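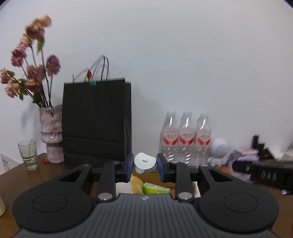 Small white lid with a raised knob and a thin tab at one edge, held by its sides.

How to Clean and Reseal Small Press-Fit Container Lids

This procedure covers small plastic lids that close by friction: spice jars, pill cups, craft paint pots, sample tubs and similar containers with a mouth up to 65 mm across. It does not cover screw caps, canning lids or anything that holds pressure.

A press-fit lid seals at one place only, the narrow band where the skirt of the lid meets the inside or outside wall of the container. Most leaks come from dried residue on that band. A smaller number come from warping, usually after a hot dishwasher cycle. Clean first, then test, and only replace the lid if it fails the test twice.

What you need

Dish soap without added moisturizer
A soft toothbrush
Wooden toothpicks
White vinegar
A lint-free cloth
400 grit and finer wet sanding paper, for the rim of rigid containers only
Food-grade silicone grease (optional)

Step 1. Remove the lid

Lift at the tab if the lid has one. If it does not, press the container wall in slightly with one thumb and lift on the opposite side. Do not pry with a knife. A nick in the skirt cannot be repaired and will leak permanently.

If the lid is stuck, stand the container upside down in a shallow dish of warm water at 45 °C for ten minutes. The water should cover the joint and no more. Sugar-based residue lets go quickly. Dried acrylic paint may need a second soak.

Step 2. Wash

Brush the skirt in one direction, all the way around, inside and out. Run a toothpick along the inner corner where the skirt meets the top. Residue in this corner keeps the lid from seating fully even when the sealing band looks clean.

Tabs and knobs need separate attention. Grease collects at the base of both and gets carried back to the skirt by your fingers. Rinse in clean water and hold the lid by its edges from this point on.

For white mineral scale, soak in one part vinegar to four parts water for 20 minutes, then rinse again. Do not use acetone or nail polish remover. Polystyrene lids will cloud and crack within minutes.

Step 3. Dry

Shake off the water and stand the lid on edge on the cloth. Air drying takes two to three hours in a heated room. A hair dryer on the cool setting is acceptable. Trapped water in the inner corner will give a false pass in Step 5.

Step 4. Check the container rim

Run a fingertip around the rim. Small raised spots are mold flash and can be removed. Wet the sanding paper, lay it face up on a flat surface and move the inverted container in a figure eight, ten strokes, using no pressure beyond the weight of your hand. Rinse out all dust. Soft containers that flex when squeezed should be left alone – sanding makes them worse.

Step 5. Test the seal

Fill the container halfway with water and press the lid on with the thumb, working from one side to the other to push out air. Dry the outside. Turn it over on a paper towel and leave it for five minutes. Any wet ring is a fail. A single spot usually means a nick or a piece of grit; turn the lid a quarter turn and test again. If the spot moves with the lid, the lid is at fault. If it stays put, look at the rim.

Step 6. Grease, if needed

A lid that passes but is hard to remove can take a thin film of silicone grease on the skirt. Use an amount the size of a pinhead and wipe off the excess. Skip this step for paint pots, where silicone causes fisheyes in the finish.

Replacement lids

Measure the inside diameter of the mouth with calipers in two directions and use the smaller figure. Lullum lids run slightly tight and suit older, worn containers. Garkano lids have a deeper skirt and will not seat on shallow rims. Store spares flat, out of direct sun.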